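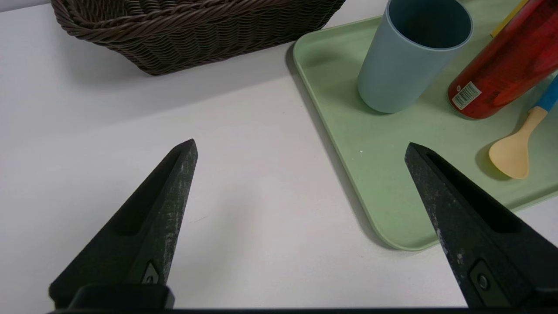 Is a plastic tray good enough for every day, or should I pay more for a wooden one?

For breakfast and tea a plastic tray is good enough, if it has a raised rim and does not bend when you lift it with one hand.

I bought the Skotlow tray in January, in the pale mint green. Before it I had a wooden tray from Prikach, and I was fond of it, but the varnish came off near the handles and tea went into the wood. I did not want to repair it a second time.

The Skotlow has rounded corners and a rounded rim, so a cloth goes along it in one movement. With my old tray I needed a toothpick for the crumbs. The rim is high enough to stop a small spill – I have tested this more often than I wanted. On a white table the green looks fresh and quiet, and it goes well with a light blue cup. Next to a dark brown woven basket it also looks nice, which I did not expect from plastic.

Now the weak points. The surface is a little slippery when it is wet. My light cups move if I walk fast, so I put a folded napkin under them. There are no handles, only the rim, and with cold hands I don't feel very safe on the stairs. Also, coffee leaves a faint ring if you forget it overnight. It goes away with baking soda, but you must rub.

The tray weighs 300 grams on my kitchen scale. It carries a full teapot and 4 cups and I see almost no bending in the middle. I wash it by hand. The label says the dishwasher is allowed on the top rack, but in my machine it doesn't fit there, so I can say nothing about this.

I compared it in the shop with the Aoki tray, which has a rubber mat inside. The mat holds cups better, but crumbs go under it, and it smelled strongly of rubber. My sister has the Aoki and is satisfied with it.

I would buy the Skotlow again for a small household. For carrying soup I would look for something with real handles.

Oanh Khúc
Monday, October 9, 2023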